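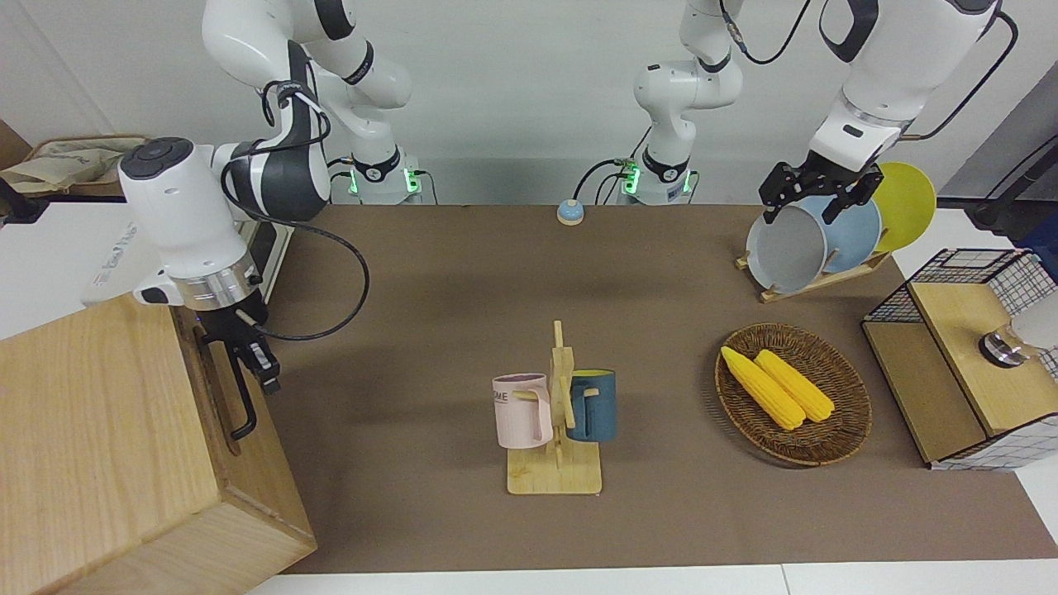
*The Hisex table at Noltau: dish rack, mug tree, corn, and a cabinet down in the corner.*

Oct 5, 2024

The target for the kitchen set was 2,000 episodes. We recorded 2,198 and kept 1,724. If you read the project update that went out last week, you saw the middle number. I'd like to talk about the other two, and about why I don't trust any of them very much.

For anyone who hasn't read this blog before, I do quality review for Hisex. I don't build the arms and I don't train the models. I sit with the recordings after the operators are done and decide which ones go through. An episode is one attempt at one task, done by a person driving the arms, with the cameras and joint positions saved together. Pick up a plate, put a mug on a peg, open the top drawer. Somebody writes a sentence that goes with it, and that sentence plus the recording is what the model gets to learn from.

The theory is simple. Get enough examples of people doing ordinary things through a robot, and the robot picks up how to do ordinary things. I've heard it explained so many times now that I could give the talk myself. My trouble is with the word "enough," and even more with the word "ordinary."

Take the plates. We have a wooden rack with a gray one, a light blue one and a yellow one standing on edge. A beginner driving the arm will come down over the rim of the front plate too fast and clip it. After a couple of shifts they stop doing that. After a couple of weeks they've found one approach that works, and they use it every single time, because it works and there's a quota on the whiteboard. So we have a pile of plate episodes that look very good in review and are very nearly the same episode. Same angle, same height, same little pause before the fingers close. I pass them because the checklist says to pass them. The gripper closed on the plate, the plate left the rack, nothing fell over. What did the model learn from the last hundred that it didn't have from the first ten? I've asked. The answer is that more data never hurts. I'm not so sure!

Svend Toft, who runs the shifts, has heard this complaint from me since March, and his counterargument deserves a fair hearing. He says the sameness is in my head. To me two episodes look identical, but the plate is a bit further along in the rack, the mug is turned the other way, the light has changed. The model sees all of that, he says, and I don't, because I've gone numb from watching plates. Fine. Some of that has to be true. I did go back and watch a batch side by side, and there was more drift in the rack position than I'd noticed.

But drift is one thing and variety is another. We move the props between episodes by hand, and hands have habits. The corn goes in the wicker tray because it has always gone in the wicker tray. The mug tree ends up near the middle of the table because that's where both arms reach it comfortably. I put a sheet up asking people to place things badly on purpose, at awkward spots, close to the edge, and for one shift it worked beautifully and our failure rate went through the roof. The sheet came down. It wasn't thrown out in anger or anything, it just got covered up by the new quota.

Then there are the drawers.
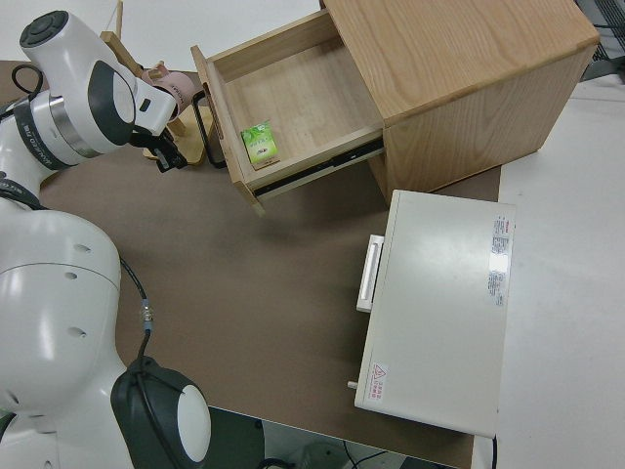 I have a real grudge against the drawers. Opening one is the task everybody wants in a demo, and it makes the worst recordings of the five tasks we do. The handle is a slim black loop, so there's only so much for the fingers to get hold of, and the person driving has to pull in a straight line with an arm that would much prefer to swing. What you get is a good pull, then a bind, then a wiggle, then another pull. Sometimes the fingers slide off and the operator finishes the job by hooking the handle or shoving at the lip of the drawer.

Now, is that a good example or a bad one?

I've changed my mind on it three times. A person in a kitchen would do the same. You tug, it sticks, you jiggle it, it comes. If we only keep the clean pulls we're teaching a robot about a world where drawers never stick, and it'll be helpless the first time one does. If we keep the wiggles, we may be teaching it that wiggling is how you open a drawer. I've seen an early checkpoint do exactly that. It had the drawer moving nicely and then stopped and gave it a shake, for no reason except that so many of its teachers had.

Þórarinn Juhl, who handles training, wants the messy ones kept and labeled. I agree with him in principle. In practice the labels are one short sentence, and the sentence says "open the top drawer" whether it took one pull or four. There is a field for notes in the Garix tool. I looked at how many of the drawer episodes had anything typed in it, and the most common note was a single period, entered to make the form let go.

So my rejects are mostly drawers. Of the 474 I threw out, the majority were drawer tasks, and I'd guess a good share of those would have been more useful than the hundredth perfect plate. I threw them out anyway. The rule is that anything with a dropped grasp fails. I wrote part of that rule myself, back when I thought the job was to make the set look tidy.

The bit I find hardest to swallow is how the number travels. The 2,198 went into the update as "episodes collected." From there it went into the slides for the Thoroddsen meeting as "demonstrations," which sounds like something an expert gives. By the time it came back to me, in a forwarded email, it was "demonstrations of household tasks," and someone had asked whether that meant the arms could now do household tasks. They can't. They can do some things on one brown table, with one rack and one mug tree, when the props are more or less where our hands like to put them. That's worth something. It's a long way from a kitchen, where the plates are under other plates and the drawer has a whisk jammed in it.

I did try a small test of my own, which I'll admit was petty. I asked Þórarinn to run the current model with the rack turned so the plates faced the other way. It reached for where the rim would normally be, closed on air, and lifted the nothing it was holding with great confidence. We ran it again with the rack turned only a little and it did fine. Svend pointed out that this was a point for each side, and he's right, annoyingly.

What I've asked for in the next round is pretty modest. I want a smaller quota per task and a placement list drawn up by script, so the positions aren't up to anyone's habits. I want the notes field to be a set of buttons (stuck, slipped, regrasped, pushed) because people will press a button when they won't type. And I want the failed drawer pulls put in their own folder and not deleted, so that somebody can train with and without them and we'd have one fact to argue over.

I got the buttons. The placement list is "under discussion." The quota stays where it is, and the folder exists as of yesterday, though at the moment it has nothing in it, and I still need to find out whether the old rejects can be pulled back off the backup drive.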